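Assistance boutique Pivadix
Ticket n° 214 : fard à joues crème « Lidby », teinte bois de rose, texture qui peluche
Statut : en cours
Ouvert le mardi 12 février

Bonjour à toute l'équipe,

Je vous écris un peu longuement, pardonnez-moi, mais j'aime tellement ce fard que je préfère tout vous raconter plutôt que de le laisser au fond d'un tiroir ! J'ai commandé le Lidby en bois de rose avec la base hydratante Brernent, celle en flacon pompe. Le premier pot, je l'ai terminé sans le moindre souci, avec mon ancienne crème de jour. Avec le nouveau, c'est une autre histoire : dès que j'estompe, la matière roule sous le doigt et forme de petites peluches roses, surtout sur le haut de la joue, là où j'ai la peau la plus sèche en hiver. À midi il ne reste qu'une plaque près de l'oreille, et je vous assure que ce n'est pas très flatteur à la lumière du bureau.

Ce que j'ai déjà essayé de mon côté : chauffer la matière sur le dos de la main, passer au pinceau duo-fibres (un peu mieux), puis à l'éponge humide (bien pire, elle a tout emporté, y compris le fond de teint). J'ai aussi sauté la poudre, sans différence. Le pot porte le lot 19, si cela peut vous aider, et il est toujours resté dans la salle de bains, à l'abri du radiateur.

Merci d'avance, et bravo pour les nouvelles teintes, le rose thé est une merveille.
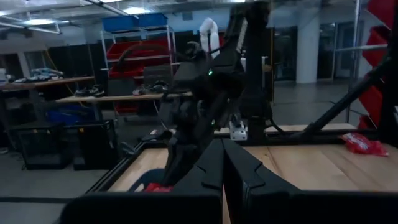
Přemysl Lukáč : Bonjour, et merci pour ce message si complet, cela nous fait gagner un temps précieux ! Le peluchage vient souvent de la rencontre entre deux formules. La base Brernent contient pas mal de silicones et le Lidby est plutôt riche en cires, alors quand la première n'a pas eu le temps de se poser, la seconde glisse dessus et s'agglomère. Pourriez-vous faire deux essais, sur deux matins différents ? D'abord le fard seul, sur une joue nettoyée et hydratée avec votre ancienne crème. Ensuite la base, mais une toute petite noisette, et le fard après une pause de 2 minutes, tapoté sans frotter. Dites-moi aussi si vous utilisez un sérum ou un gommage en ce moment. Je garde le ticket ouvert.

Me revoilà, avec mes devoirs faits !

Premier essai, fard seul : impeccable. Pas une peluche, un joli rose fondu, et il a tenu jusqu'au goûter des enfants. Je l'ai même mis sur les lèvres, par gourmandise.

Deuxième essai, base puis pause : nettement mieux sur la joue droite, mais encore quelques petits rouleaux sur la gauche. Et là, en relisant votre question, j'ai compris que j'avais oublié de vous parler de mon sérum Vondráček, que j'applique le matin depuis le début du froid. Il est assez collant, il met un temps fou à pénétrer, et je crois bien que j'en mets davantage à gauche (je suis droitière, c'est la joue que j'atteins le plus facilement).
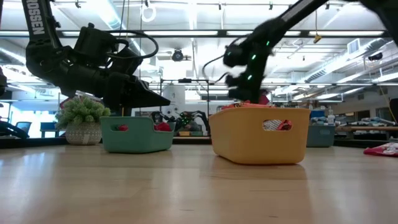 J'ai donc déplacé le sérum au soir, et depuis je ne garde le matin que la crème, puis une trace de base au milieu du visage, sans remonter sur les pommettes. Trois matins de suite et rien ne roule, même avec l'écharpe en laine qui frotte sur le trajet. La couleur me paraît aussi plus fraîche, moins brique, sans doute parce que j'en applique moins pour arriver au même résultat.

Il me reste deux questions avant que vous fermiez le ticket. Le flacon de base est encore plein à presque 40 %, puis-je le finir sous un fard poudre sans craindre la même chose ? Et pour le rose thé, qui me fait de l'œil depuis que vous l'avez mis en ligne, la texture est-elle identique à celle du bois de rose, ou un peu plus souple ?

Bien chaleureusement, et courage à vous avec ce temps de chien !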